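Home Organization Basics, Unit 2: The Entryway
Course handout, Kondora Evening Classes

Welcome back, everyone! Last time we sorted the hall closet, and I hope your piles are smaller than they were in October (mine grew, I'm afraid). This unit is all about the humble coat rack, which I love dearly and which gets treated so badly in most homes. Please keep everyday things only on it, the jacket and sweater you reach for all week long, and let the rest go back to the closet. 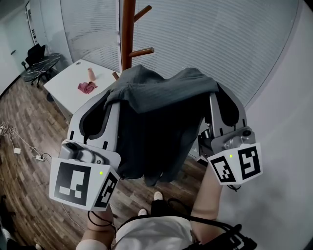
Fig. 2. A dark gray garment at the wooden coat rack.

Pegs are kind to coats with a loop and rather hard on knits. A heavy sweater hung by one shoulder will grow a little bump there, so spread the weight, or fold it over a shelf if you have one. Start with the lower pegs and work up, and turn the pole as you go if yours is the turning sort.

For next class: empty your own rack completely, wipe it down, and put back no more than 12 things. Bring your list, and we'll go over it together before the break.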